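Cirkovia 项目工作记录
三月,周三,上午九点开始
记录人:Unnur Brøndum
在场:Jasper Segers、Steinar Zoëga,Grethe Þorgeirsson 下午到

接上次。图示失血量日记的第二版卡片昨天下班前打出来了,这次要做的是把卡片上的图案和实际液量对一遍。第一版的问题大家都知道:“中度浸湿”和“完全浸湿”两格的图画得太像,试填的人在这两格之间来回改,有的一格里画了两次又划掉。Steinar 重画之后,中度那一格的浸湿范围收到了垫片中段,边缘留白加宽,单看图是清楚多了,对不对得上真东西要看台架。

先写模拟液。配方沿用上一批:水、甘油、少量黄原胶、食用红色素。不用动物血,味道和处理都麻烦,而且这里关心的是扩散面积和颜色外观,黏度接近就够用。黄原胶还是先用甘油调开再加水,上回 Jasper 直接往水里撒,结了一堆小团,滤了两遍还有。搅拌后静置到气泡基本散掉再取液。这一瓶标签写的是“模拟液 B”,上周剩下的 A 瓶已经分层,摇匀后黏度偏低,倒掉了,不要再用。

颜色这次调深了一点。A 瓶在白色表层上看起来偏粉,加多了也不像,Grethe 之前提过,她在门诊看到的病人照着粉色图去比,会觉得自己的量“更重”。今天的 B 瓶偏暗红,干了以后会再暗一些,判读统一在加液后即刻进行,不等干。

垫片两种,Susetti 日用型和 Kokix 夜用型,都是从 Hallgrímsson 那边的仓库领的,同一批次。领料单夹在活页夹后面。Kokix 的包装换过,里面的垫片和上次的看上去一样,称了空重,也对得上。
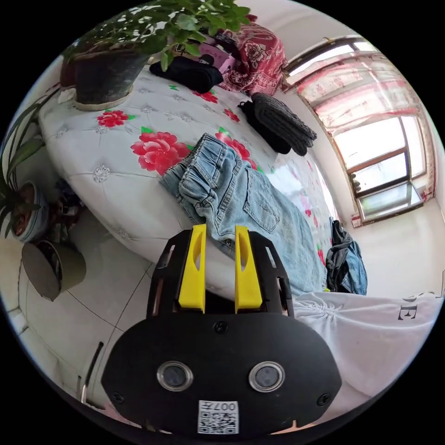
双目外壳与黄色夹指,前方为床

加液方法。注射器,垂直,针头去掉,出口离表层一指高,从中线加。每次加 5 ml,等表面液体吸进去以后再加下一次,加到 20 ml 为止。上次有人一口气推完,液体从侧边跑了,面积没法看。推的速度靠手感,这点不理想,Jasper 想找一台旧的注射泵,我觉得可以,但不要为了等泵把今天的事停下来。

每片加液前称空重,加完再称,差值记在表上。天平放在靠墙那张台子的左侧,别靠门,门一开读数就跳。上午有几个读数后面打了问号,就是开门的时候称的,整理数据时先留着,做敏感性分析时去掉再看一遍。

观察(按做的顺序写,没有整理):

Susetti 加第一次液,浸湿斑近似圆形,很快停住。第二次以后开始沿长轴走,横向几乎不动。这跟卡片上轻度到中度的画法一致,图上也是先圆后长。

Kokix 从第一次起就沿长轴走,斑很窄。同样的液量,Kokix 的斑看着比 Susetti 的小,颜色却更深。拿卡片去比,Jasper 判轻度,Steinar 判中度,两个人都觉得自己没错。这里是第二版还没解决的地方。卡片只画了面积,没有画深浅,填写的人要是用高吸收型的垫片,多半会往低了填。

加到最后一次,Susetti 的两端都见色,判“完全浸湿”,没有分歧。Kokix 两端还是白的,表层按下去有回渗。回渗量没有测,没准备滤纸。下次要带。

旁边空白处 Steinar 画了两个草图,一个是在现有三格旁边加一条颜色深浅的窄条,另一个是干脆按垫片类型分两套图。我倾向第一个。两套图意味着填写的人每次换垫片都要换卡片,夜里起来换的时候谁会去找另一张。Jasper 说可以印在同一张的正反面,那也一样要翻。先不定,等 Grethe 看。

血块那一栏今天没有动。模拟液做不出像样的血块,用明胶试过一次,形状太规整,放在垫片上像糖。还是按原来的办法用硬币大小的圆作参照,大小两档。Steinar 提醒了一句,硬币参照只在用这套硬币的地方有效,外地合作点要换图。记下来,归到翻译和本地化那一项里。

判读一致性。午饭后找了 6 个人来判读,都是楼里的同事,没有参与画图,判读前只给看了卡片背面的说明文字,不作口头解释。垫片随机编号摆在白色托盘里,每人单独判,判完交表,不互相看。今天累计判读记录 132 条,全部已经录入,原始表格放在蓝色文件盒里。录入时 Jasper 念,我敲,敲完由他再对一遍,改了几处串行。

没算一致性系数,等补完回渗那部分一起算。单凭翻表的印象,Susetti 的三档都比较集中,Kokix 的中间档散得厉害,轻度和完全浸湿的判法都出现过。有一位判读者在备注里写“颜色深但是小,不知道按哪个”,跟上午我们自己争的是同一件事。另一位把说明文字里的“浸湿”理解成了摸上去湿,问要不要戴手套去摸。说明里应该写成“看到的颜色范围”,把“湿”字拿掉。
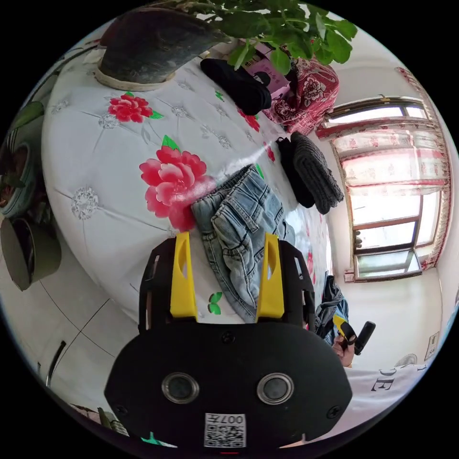
夹指之间可见牛仔裤,后方床上铺白色被子

下午三点以后,Grethe 到了,看了托盘和卡片,意见如下,尽量按她的原话记:

一,门诊里来看月经量多的人,很多不是单用一种垫片。白天一种,晚上一种,有人叠着用,有人垫片加棉条。卡片上只有垫片和棉条两行,叠着用的人不知道填哪行,常常只填外面那片。建议加一行说明,叠用时每一片单独记。

二,日记的用处主要是前后比较,同一个人治疗前填一个周期,治疗后填一个周期。从这个角度说,面积和深浅的偏差只要前后一致,影响没有我们想的大。但如果她中途换了垫片,前后就不能比了。所以在封面上加一栏“本周期使用的品牌和型号”,比改图更要紧。

三,总分超过界限值只能提示需要进一步检查,不能当诊断。她见过把打印出来的分数直接拿给病人看,病人回去以后很紧张。封面上的那句话要改得平一些,写“请把本卡带给医生或护士”就可以,不要在病人那一面写任何界限值。另外,漏出来、夜里要起来换、头晕乏力这几项留着,这几项对判断有没有必要查血常规和铁蛋白,比单看总分有用。

四,字太小。

第二条我同意,上午我们把力气都放在图上了,封面反而没人看。第三条里那句话是第一版就有的,当时是从旧表上抄过来的,没有重新审。已经在源文件里标红。

颜色深浅窄条的事,Grethe 觉得可以试,但要保证打印机出来的颜色前后一样。我们这台彩打换了墨以后偏橙,同一份文件上午打和换墨后打就不是一个红。Steinar 建议窄条用灰度加斜线,不用红色,这样复印也不怕。试一版看看。

遗留问题和要做的事:

回渗。滤纸、压块,由 Jasper 准备。压的时间要固定,上次文献里几家的做法不一样,先挑一种,写清楚就行。

棉条的图还没有对过液量。棉条不能用同样的滴加办法,需要一个斜置的管子,Steinar 说旧的那套架子还在地下室,先去看夹具缺不缺。

封面改三处:品牌型号栏,叠用说明,去掉界限值。我来改,改完发给 Grethe 过目,再给 Gunhild Brynjólfsdóttir 看语言。Gunhild 上次的意见是句子太长,病人那一面一句话不要超过一行,这次改的时候一并处理。

背面说明里“浸湿”改为“看到的颜色范围”。改完以后今天的判读者不能再用,要另找人,否则他们已经看过旧说明。

注射泵:问一下隔壁组。问不到就继续手推,但固定由一个人推。今天上午是 Jasper 推的,下午补的几片是我推的,表上最后一列有缩写,分析时可以分开看。我推得比他慢,斑好像圆一点,也可能只是那几片的差别。

清理:用过的垫片称完、判完,装黄袋,虽然不是血,外人看了会误会,所以袋子外面贴了“模拟液,非生物样本”的纸条。托盘用温水加洗洁精洗,色素在台面缝里留了一点印子,酒精擦不掉,明天用小苏打再试。注射器冲净晾在水槽边的架子上,活塞拔出来放,不要装着晾。

B 瓶剩下小半瓶,冰箱下层,瓶身写了开瓶日。用之前先看有没有分层,有就重配。

补记,下班前:翻表时发现有两份判读表没有写编号,笔迹能认出来是谁的,明天当面请他们补上,不要代填。Kokix 的空重表少登了一行,垫片还在,已经补称,在表上注明“后补”。

下次先做回渗,再做棉条。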